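Home | Syllabus | Week by Week | Readings | Office Hours

Intro to Household Economics
Notes, week 9: durable goods, repair vs. replace
G. Daza

Quick ones this week, typed up from my board notes. Slides not coming, use these.

Start from last time: a durable good = something you buy once and use over many periods. Fridge, shoes, a bike, a coat. Bread is not durable. Gasoline is not durable. Socks, we argued, leave it.

Price is what you pay. Cost per use is price divided by number of uses. Sounds obvious. People still mix them up on the homework, a lot.

Worked case, from the board. Two kettles. The Drelamel costs $46 and the Pumell costs $90. Drelamel lasts 2 years, Pumell we don't know yet. How long does the Pumell have to last to break even? Drelamel is $23 a year. 90 / 23 is a bit under 4 years. So if you believe 4 years or more, buy the Pumell. If not, don't. Ignoring interest for now!! Interest comes back next week, see reading.

Things the simple version leaves out:
- breakage is random, "lasts 2 years" means on average
- cash today. If you only have $46 you don't get to choose. Poor households pay more per year for the same hot water (the boots argument, we did this in week 3)
- loss. Some goods get lost before they wear out. Then durability is worth nothing to you

Spent too long on that last one in class so here it is shorter. Say an item can end two ways, it breaks or you leave it somewhere. If you leave it on the bus in year one anyway, a frame that lasts ten years is wasted money. So cheap sunglasses, cheap pens, cheap umbrellas. Expensive mattress. Nobody loses a mattress. Fung calls this the "loss ceiling" in the chapter, you should know the term.

Repair. Rule: repair if (repair cost) / (extra years you get) is less than (new price) / (years from new). Same units both sides, dollars per year. Example: bike repair $25, gives one more year. New Grodirel bike would run $46 a year all in. 25 < 46 so repair. If the repair only gives you half a year, that's $50 a year, now buy new. Small change in the guess flips the answer, which is why you should always write down what you assumed.

Also count your time. An afternoon at the repair shop is not free. What wage to use? Debate. Some say your hourly wage, some say half of that, some say zero if you'd have been watching TV. I take any of them on the exam if you state wich one.

Sunk cost reminder. What you paid originally does NOT go in the repair formula. Not once. "But I paid so much for it" = minus points.

Secondhand goods: seller knows more than buyer. Price falls because buyer expects the worst. We get to this properly after the break, for now just be able to say why a nearly new item sells for much less than new.

For next class
Read Fung ch. on replacement timing, skip the appendix. Pick one thing you own, work out its cost per use, half a page. Show the numbers and say were they came from. Bring it on paper please, not by email.

Questions to Graciela Daza, office hours as posted.

Contact the instructor | © Graciela Daza, course notes, free to copy for class use | Back to top
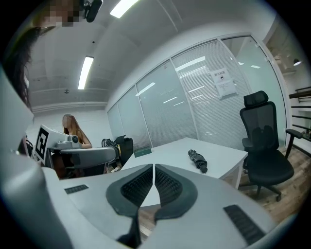 Fig. 1. Umbrella, folded, on a desk. See loss ceiling.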